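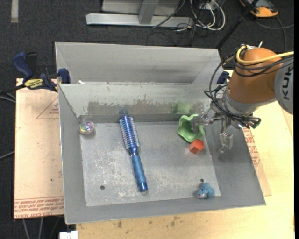 Page last changed: August 17, 2025

Round brush smells musty, bristles full of grey fluff. Save it or bin it?

Posted in Home & Laundry, seen 970 times

Have had a round blow-dry brush for years, metal barrel type. Lately the fluff down between the bristles wont budge and the whole thing smells a bit like a wet towel. Tried soaking it overnight in hot water and dish soap, smell got worse if anything. Water in Anddale is pretty hard, dunno if that matters. Don't really want to fork out for a new one, the salon place wants heaps for the same size. Anyone rescued one of these? Need it sorted before a wedding in October.

dampcorner588

Stop soaking it. Barrel is hollow on nearly all the vented ones, water gets in through the holes and sits in the handle for days. There's your smell.

What I do every fortnight or so:
Pull the hair out dry first. Tail comb, or snip along the barrel between the rows with nail scissors and lift it off in strips.
Old toothbrush, drop of clear shampoo, lukewarm water. Scrub along the rows then across.
For the grey stuff (it's product and dead skin, sorry) a teaspoon of bicarb in the shampoo. Leave five minutes.
Rinse with the bristles pointing down, so water runs off the barrel and not into the handle.
Shake hard. Stand it bristle end down in a mug, somewhere with air moving. Full day at least, two in winter.

For the smell you've already got, in front of a fan for a weekend. Not the oven, not the hair dryer on hot, the glue round the base of the handle lets go. Ask me how I know.

Hard water just leaves a white film. Splash of vinegar in the last rinse. Don't do vinegar if it's boar bristle though, or bicarb for that matter, just shampoo.

Daryna Karpenko

Agree with the above mostly. If the end cap on the handle twists off, take it off and let it dry open. Some are glued, dont force it. Mine was a chemist cheapie and it popped straight out, manky inside, cotton bud and metho fixed it. Metho will cloud clear plastic so keep it off the outside of the handle.

Also wash your hair towels hotter. Half the fluff is towel.

zorko_1118

just get a new one mate theyre like 12 bucks at the chemist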